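Module 5: Simple Interrupted Suturing on the Soft Tissue Pad
Skills Lab Notes

Read these notes before you come to the lab. They cover the pad, the thread and the first stitch. Running sutures and subcuticular closure are in the next module, so leave those alone for now even if you have done them elsewhere.

What you need to know beforehand

You should be able to name the layers of the skin, describe the difference between a cutting and a taper point needle, and tie a square knot with cord. If the knot is still shaky, practise it at home with a shoelace until you can do it without looking. The lab session runs 80 minutes and there isn't time to teach it from scratch.

The pads

We use the Moschos pad for this module. It comes moist and should stay that way. A pad left uncovered on the bench dries at the edges first, and a dry edge tears when the needle goes through. Keep the lid on the tray until you are ready to start. If the surface starts to feel tacky, wipe it with a damp gauze square. Don't soak it.

Pads are shared between two students. Work on your own half and leave at least 12 mm between your incision and the next one. Closer than that, and the strip of tissue between the two cuts pulls out of shape when either one is closed.

Make the incision in a single pass. Going back over it leaves a ragged lip that won't sit flat against the other side, and you will spend the rest of the session trying to correct it with the stitch.

Placing the stitch

1. Look at the cut before you touch it. Decide which way it runs and which side you will enter from. The stitch crosses the incision at a right angle.

2. Enter 5 mm back from the lip. The needle goes in perpendicular to the surface. Most beginners go in at a slant, which gives a shallow bite and rolls the edge under.

3. Turn the needle along its own curve. If you push it straight, you widen the hole and may bend the needle.

4. Come out at the same distance on the far side. An uneven bite leaves one lip higher than the other, called a step. A small step on the pad doesn't matter much, but on a patient's face it casts a shadow.

5. Draw the thread through slowly, leaving a short tail on the entry side. Stop and look at where the slack has gone before you tie.

Managing the long end

Thread handling gets 1 mark in most people's minds and a great deal more on the assessment sheet. A long length of thread wants to lie in loops on the pad, and it will cross itself if you let it. Loops that lie flat and open are fine. A loop that has gone under the tail, or around the tip of an instrument, needs to be cleared before the first throw.

Hold the thread near the tips of the jaws, and hold a part that won't end up in the finished stitch. Gripping hard in the middle of the strand weakens it, and a weakened strand breaks when you snug the knot down.

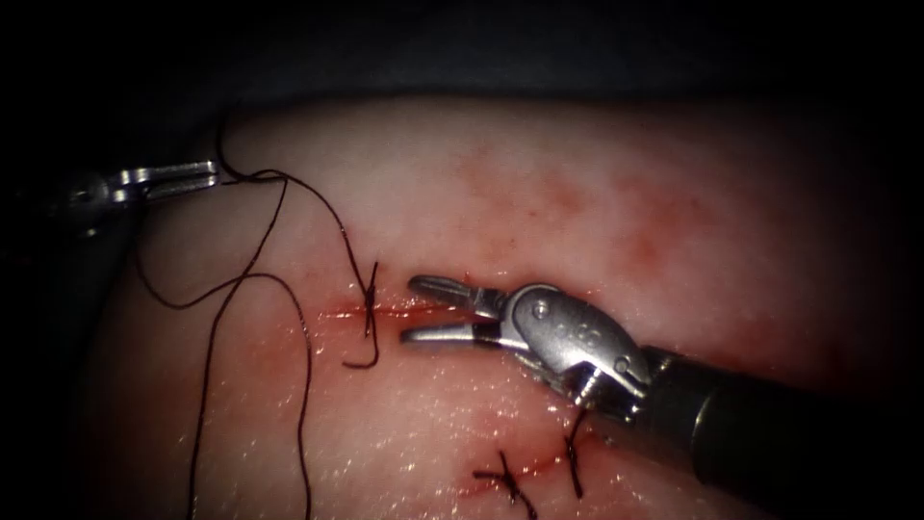
Fig. 1. Suture across a horizontal incision. Note the curled tail just below the cut and the long end looping down the left of the pad.

Trace the strand in Fig. 1 from the grasper at upper left down to the incision, then find the tail. You should be able to do the same with your own stitch at any point in the session. If you can't say which end is which, stop and sort it out with the instrument tips.

Look also at the direction of the thread where it meets the cut. The incision is horizontal and the stitch passes vertically over it, as in step 1.

Tying

Lay the first throw flat across the incision. It should bring the lips together so that they touch, with a very slight eversion. It shouldn't blanch the tissue or bunch it up — if the pad puckers, the knot is too tight. Loosen the throw and lay it again.

The second throw goes in the opposite direction. Check it before you pull it down. Two throws in the same direction make a granny knot, which slips. A third throw, reversed again, finishes it. Slide the knot to one side so it doesn't sit on top of the wound, then cut the ends to 5 mm.

Common faults

Gaping between stitches: the stitches are too far apart. The spacing should be close to the width of the bite.

Inverted edges: the bite is too shallow, or the needle went in at a slant. Take the stitch out and go deeper.

Thread cutting through the pad: you are too near the lip, or pulling upward on the strand. Pull along the surface.

Knot loosens before the second throw: tension was let go on one end. Keep both ends steady and low.

Tail pulled through: the tail was too short to start with. Leave more next time and watch it as you draw.

Practice log

Place up to 12 stitches in the session. Enter each one in the Trirker log with the entry and exit distances, measured with the small rule in your tray. Write down the ones that went wrong as well, with the fault from the list above. We mark the log on whether it is complete, so a page of faults with sensible notes beside them will score well.

Cleaning up

Needles go in the yellow sharps container, counted. Thread offcuts go in the general bin. Used pads go back in the tray with the lid on, and the tray goes to the fridge in Room 335. Wipe the bench and rinse the instruments with the jaws open, then leave them on the rack to dry.

Before the next module

Read the Pluluvent chapter on wound tension and bring your log. We will start with the simple running suture, and you will need one good interrupted stitch to anchor it.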